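Tabletop Gaming Project: Final Report
Assunta Bianchini and Noemi Sanna
2 min read

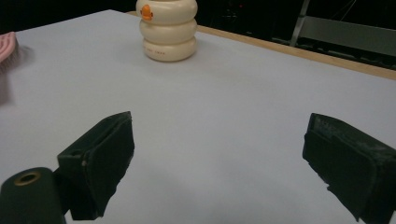 Method

The project examined whether Drilham, a skirmish game designed by the authors, could be taught to new players within 30 minutes. Six matches were held in November, each under the same rules.

Findings

Movement was learned quickly. The morale rules caused most delays — players often applied them twice — and have been shortened in the second draft.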